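Trutus cotton sheet set, twin, reviewed after a year

I bought this set last July for my daughter's bed, from the Sárközi shop in Bistham. It came with a flat sheet, a fitted sheet and one pillowcase. The label says 218 thread count, lower than the 308 of the Cludent set we had before, and I expected it to feel rough. It did for the first few washes. After that it softened up and has stayed that way.
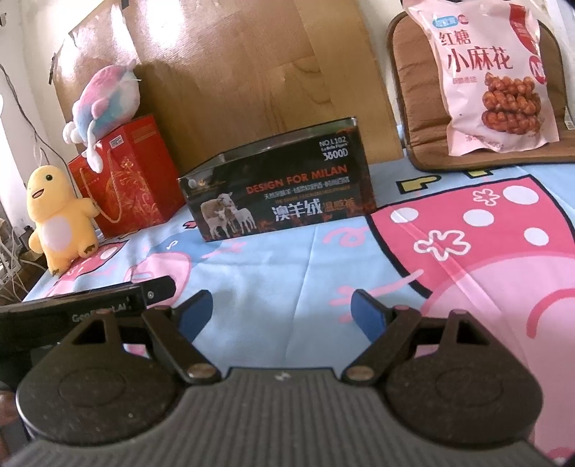
Fit is the main thing to check before you order. Our mattress is 10 inches deep and the corners hold, but there is not much to spare. With a thick topper they came off most nights, so we gave up on the topper. The elastic goes all the way around the fitted sheet, and it still has its stretch.

I wash the set warm every Thursday and line dry it when the weather allows. The fitted sheet shrank a little the first time - less than an inch in length - and has not changed since. The pillowcase is the weak part. The seam at the closed end opened after two months and I had to sew it up by hand.

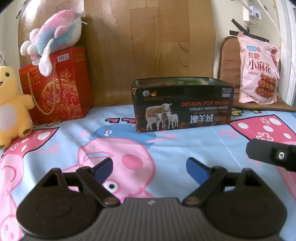 The pig print on light blue.

I paid $26, and the Cludent set cost nearly twice that. It also pilled within the first winter, and this one has not pilled yet. If the pillowcase were stitched better I would give it full marks. Four out of five, and I have ordered a second set in plain white for the spare room.

Ildikó Dudás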